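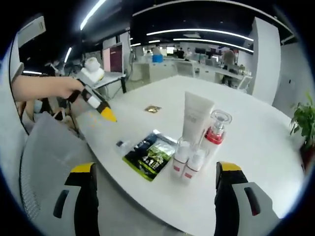

The pump is the reason to buy the set, wrote Inès Rey in the first comment form returned to the purchasing office, and the small bottles are the reason to hesitate. Her remark fairly reflects the opinions received. The review that follows covers the Garach skin care set, supplied by Tudura for the staff wellness program, and was prepared for departments deciding whether to renew their order.

Date of review: 27 Jan 2019

## Scope

The set was assessed over 38 days by staff who had agreed to use no other face products during that time. Reviewers were asked to comment on packaging, ease of use, comfort on the skin, and value. No medical claims were tested, and the office offers no opinion on them.

## Containers and handling

The tall white tube stands upright on its cap, which is convenient on a crowded shelf. Reviewers reported that the cream came out evenly until the last week, when considerable pressure was required. The two small white bottles, each with a small red label near the bottom, are well suited to travel. They are also difficult to tell apart at a glance, and several forms asked for larger lettering. The office supports this request.

The main bottle received the highest marks. It combines a white body with a red collar and a clear cap over a silver pump head. One press supplied enough product for the face, and two were sufficient for the face and neck.

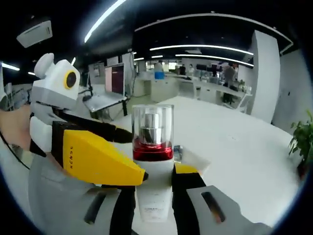
Monique Brunet objected that the clear cap should lock into place, having found it at the bottom of her bag on two occasions. The office was able to confirm that the cap comes away with little effort. It gives adequate cover on a desk or bathroom shelf, but staff who commute with the bottle should carry it in a closed pouch.

Comfort on the skin was rated good. The scent was considered mild. Three reviewers found the cream heavy under makeup and preferred to use it in the evening only.

## Value

The set was purchased at $40 per person. The Prirnden set, reviewed in November, was less expensive but contained no pump bottle, and its tube split at the seam in several cases. Refills for the Garach pump are sold separately through Gaillard, and delivery was prompt.

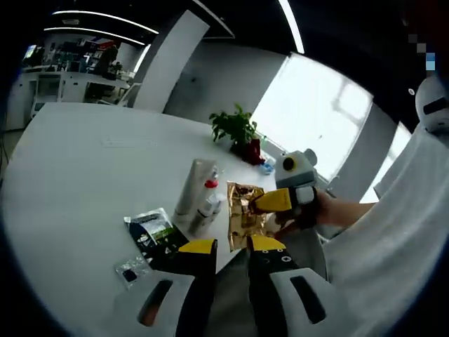 ## Recommendation

The purchasing office recommends renewal for departments that took part in the review. Orders should be placed through the usual form, with the number of refills stated on the second line. The supplier has been asked to provide clearer labels on the small bottles and a firmer cap for the pump. Departments that prefer to wait for these changes may keep their current allowance until the next order period.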